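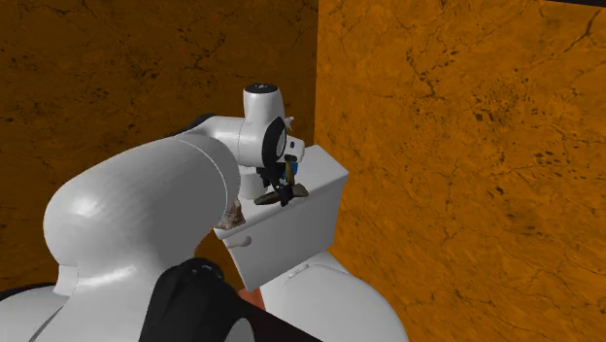
Somano bathroom scene, gripper down over the tank lid.

February 27, 2025

Protective stops on the tank-top pick. Krešimir started the overnight batch on Skaltness at the end of the day and it ran to completion, 402 episodes. Zupan flagged 61 of them as stopped on force. Previous batch on the same scene had a handful, all at startup, so this is new.

First thing checked was the force threshold. It is the same value as before and the config file has not been touched. Seed list is the same too. What did change is Plerow, which Sherif updated on both machines, and the object set, which now has the small thin items in it. Two changes at once, my fault, I should have asked for a batch in between.

Replayed a dozen of the flagged episodes with the contact display on. They all look alike up to the stop. Arm comes in over the tank, gripper opens, wrist goes down, then the force spikes before the close command has been sent. So the fingers are landing on something on the way down. The close itself is not the trouble. I had assumed it was and lost most of the morning in the finger controller.

Sherif's idea was a bad base pose, with the whole arm shifted toward the wall. Checked joint angles against the home pose at the start of each replay. They match. Wall contacts are zero in the flagged episodes I looked at. Ruled out.

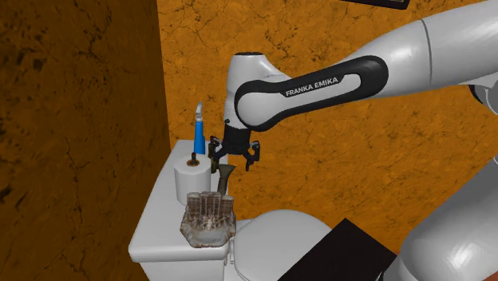 From the side. Fingers open, nothing in them, wrist still above the tank items.

The side camera is the one to use when replaying these. From the front the wrist hides too much. From the side you can at least see how close the items on the tank stand to each other, with the bottle right up against the roll and the flared piece just in front. There is not much room for two fingers to come down anywhere in that group.

After lunch went through the grasp candidates Plerow writes out. Each candidate has a target ID, an opening width and a clearance value. In the flagged episodes the clearance is positive, so the planner thinks the descent is free. Recomputed it by hand for one candidate with the full scene loaded and got a negative number, 2 mm of overlap. Plerow is only checking the target against the fingers. The neighbors are being dropped from the check.

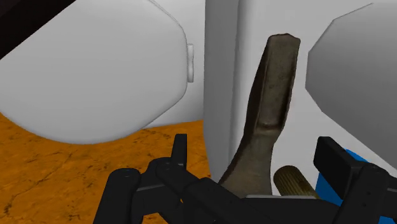
Neighbor filtering is set by a list of object classes, and Krešimir found that the new items were never added to it. Anything not on the list is treated as background and skipped. The old version printed a warning for this. The new one does not, or prints it somewhere we are not logging. In the close view the tips are wide apart and both the worn tool head and the ribbed rod lie between them, with only a narrow strip of white separating the two. A candidate made for one of those has to account for the other, and at present it does not. Same kind of thing with the blue object behind the right finger: if it is unlisted, the planner will happily put a knuckle through it.

Added the missing classes on one machine and reran the flagged seeds only. Stops went down to 2. Those two have the target hard against its neighbor at spawn, and I would call them a scene problem. Have not looked at them properly.

Safety note for whoever takes this to the real arm: the force stop did its job in every flagged episode, but it should not be what we rely on. The hardware cell is reading the same class list. Candidates from the new Plerow are not to be run there until the list is fixed on that side as well. I put a hold tag on the job and told Krešimir and Sherif in person.

To do:
Copy the class list to the second machine and rerun the full batch.
Make Plerow fail on an unlisted class. Sherif has this.
Minimum spacing at spawn, or keep the tight cases and label them. Ask Krešimir which he wants.
Find where the warning went. Zupan may be filtering it out.
Batches recorded back in May used an older list. Check whether any of them had unlisted items before we compare numbers with them.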